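Right, I said I'd write up the office move once it was over, and it's over. Thread. Mostly for anyone on a small team who has been told "it's only two floors down".

1/ We had 34 people, one goods lift and a lease on the old floor that ended in October. The plan said two evenings. It took nine.

2/ The lift was the first problem. It's shared with Jurkell on the ground floor, who get their deliveries between 4pm and 7pm. That was in the building handbook. I had the handbook. I didn't read page 30 until the second evening.

3/ So if you take one thing from this: ask the other tenants when they use the lift. Ask them in person. An email to a general inbox got me a reply after we'd moved.

4/ Crates. We hired 171 from Vorno and they were fine. Stackable, lids that shut, collected when they said. I'd order fewer next time. People fill whatever you give them, and a lot of what came down went straight in the recycling.

5/ Labels. I did a colour for each team and a number for each desk. Then two teams swapped ends the week before and I had green labels going to the blue end. Use the desk number only. Colours are nice on a plan and no use at nine at night.

6/ The old floor had a stock cupboard that hadn't been cleared in years. Toner for printers we no longer own, a box of lanyards, the minutes of meetings about the previous move. I read those. They had the same trouble with the lift.
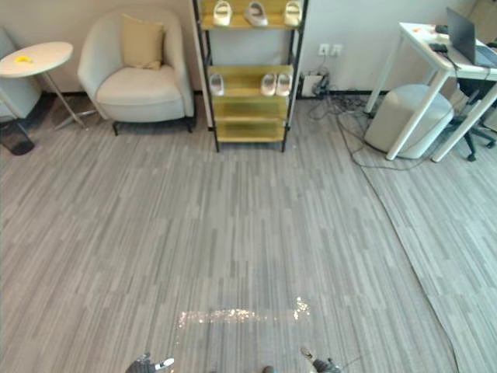 7/ Money, as people have asked. The removal firm quoted by the hour, which I'd avoid. Once the lift hours went wrong we were paying people to stand on a landing. The overrun came to £706. I got it approved but I had to write a page explaining it.

8/ Britt-Marie Kvam from facilities told me to get a fixed price with the lift times written into it. She told me this afterwards, but she'd have told me before if I'd asked her. I've put her number at the top of the file for whoever does it next.

9/ Phones and internet. The line was live on the new floor a week early and I still wish I'd booked it sooner. The provider will give you a date. Treat that as the date they start thinking about it.

10/ Meeting rooms. We named them after places from the old client list, so there's a Stostomari and a Kumarasinghe, and the booking system cuts names off after eight letters. You now book "Stostoma". People have taken to it and I'm leaving it alone.

11/ Desks. We let teams choose their own layout within their area. I'd do that again. It took an extra meeting and saved me a month of complaints. The only real argument was over who sat nearest the kitchen, and that was settled by who arrived first with their crate.

12/ Keys. Count them out and count them in. We were two short at handover and the landlord charged for new locks on both doors. One turned up later in a coat pocket. They don't refund you.

13/ Post. Redirect it even if you're staying in the same building. The post room sorts by floor and doesn't read the company name. We had three weeks of invoices sitting in a tray upstairs, one of them a final reminder.

14/ Things people thanked me for: the kettle being unpacked first, a printed map by the door, and the toilets being signposted. Things I spent the most time on: the colour labels.

15/ Someone asked if we should have paid a relocation company to run the lot. For our size I'd say no, but I would have had one other person on it with me from the start. I was off sick for one day in the middle and everything stopped.

16/ I've got the checklist in a plain document, lift question now on line one. Reply if you want it and I'll send it over this evening. It's written for our building so change the bits about Jurkell.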